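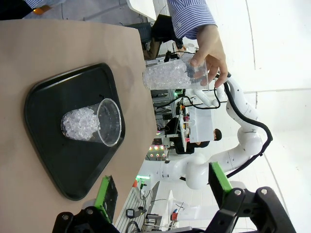 A customer writes to ask whether clear beads can go straight from the tub into a plastic cup, or whether they need weighing first. For most uses they can be poured straight in. The remaining questions we receive on filling, storing and clearing up clear beads are answered in this FAQ.

Filler beads: frequently asked questions
Last updated 29 December 2025

How full should a cup be?
For transfer and pouring, leave a gap below the rim. A cup filled to the rim will shed beads when tilted. For storage with a lid, fill to the rim and tap the base twice to settle the contents.

Why does the level look different after the cup has been on its side?
Beads move to the lowest point and do not level out as a liquid does. Stand the cup upright and tap it before reading the level.

Which tray should I use?
Any rigid tray with a raised rim. Clear beads show up well on black and are easily missed on white or beige. The Womeck tray has rounded corners, which wipe clean faster than square ones.

Can I use glass cups?
Yes, but plastic is lighter and less likely to break if it rolls off the table. Telari lids fit the plastic cups only.

How many beads are in a tub?
The small Clasov tub holds 711 and the large one 1,191. Both are packed by weight, so expect slight variation.

How do I pick up spilt beads?
Fold a sheet of card along the middle and push the beads into the crease. Do not use a vacuum cleaner unless the nozzle is covered with fine mesh.

Can the beads be washed?
Yes. Use lukewarm water and a fine sieve, then spread them on a towel in a single layer. Allow 3 hours before returning them to the tub. Beads put away damp stick together.

Do you supply Zürcher scoops?
Not at present. They were withdrawn in May. A 70 ml measuring spoon does the same job.

Are the beads suitable for small children?
No. They are a choking hazard. Keep tubs closed and out of reach, and check the floor after use.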